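Notebook, rental desk tools
15 July 2025
Pradville airport counter, late-arrival handling

Picked up the after-hours problem again. The Steltine booking export for January has 1,176 reservations with a flight number attached. Of these, 506 were scheduled to land after the Pradville counter closes. The booking form accepts all of them without a warning, and the closing time appears only in the confirmation footer.

Checked how the export stores arrival time. It is local time at the pickup station, but the flight feed is UTC. The conversion is done twice for bookings changed after payment. Found 38 of those in the January file. They are excluded from everything below until Bianchini's importer is patched.

Grace period
Current rule holds the car 15 minutes past the stated pickup time, then releases it to the walk-up pool. The clock runs from the time the customer typed, and the flight delay is ignored. Changed the test build so the clock starts at actual landing when a flight number is present. No flight number, old rule applies.

Reran the file on the test build. Releases dropped for delayed flights, as expected. One side effect: compact automatics stay blocked overnight if the flight is canceled and the feed never sends a landing. Needs a timeout. Setting it to counter opening the next morning for now.

Key box
Fermont sent the revised drawing for the lockbox at the return lot. Code entry is on the left, and the drop slot is too narrow for the fob with the plastic tag on. Asked for a wider slot. License check still has to be done in person, so the box is for returns and prepaid repeat customers only. 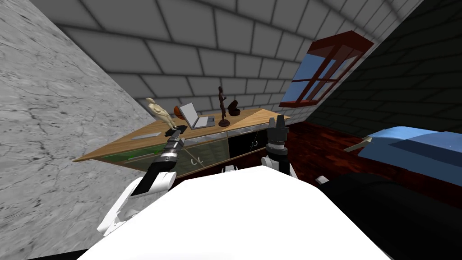
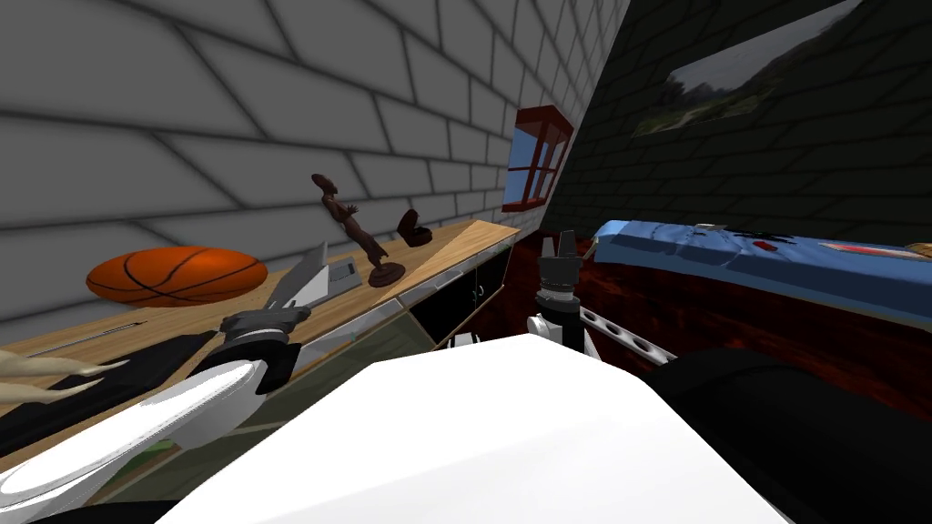
Wood-framed window, grey and dark walls in both.

Open items
- Importer patch, then add the excluded rows back and rerun
- Timeout for canceled flights: confirm with the counter that morning release leaves enough time to clean
- Move closing time from the footer to the booking form, next to pickup time
- Fob tag: measure the short version before answering Fermont
- After-hours fee is still missing from the Steltine quote screen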